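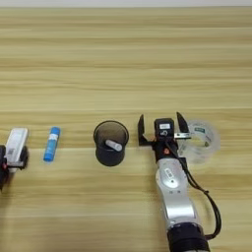 Qianru Cao wrote in after last week's lecture to say that she had always pictured the learning part as the hard part, and the gathering of examples as something you got out of the way on a Saturday. I was so pleased to get that note, because it is very much what I believed myself when I started, and it took me most of a January to stop believing it!

So, Unit 4: collecting demonstrations. The set we will use all term is called Gratdale, and it holds 1,027 recorded runs of tabletop work. Of those, 474 involve a pen holder in one way or another, and these are the ones I'd like you to open first. Please watch at least 9 from start to finish before you touch any code (yes, at normal speed, and yes, it is slow going – bring tea).

While you watch, keep a page of notes on where the objects start. If the glue stick always begins in the same spot, a learner can do very nicely by memorizing that spot, and then fall apart when you slide the thing over by the width of your hand. The person steering the arms has to move things a little between runs, and turn them too, and then resist the very human urge to put everything back neatly.

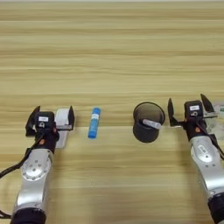
Fig. 4.2. Two-arm setup, both grippers open, glue stick between them.

A word on pauses. People stop to think, and the recording doesn't. We trimmed long waits in 82 runs and left the short ones alone, and Siamak Bahrami and I still disagree about that – he would have kept every second. Read his comments in the Formont folder and make up your own mind.

For next time: pick two runs that reach for the same object, mark the moment each gripper begins to close, and write half a page on how the approaches differ. Sketches are very welcome, and they needn't be pretty.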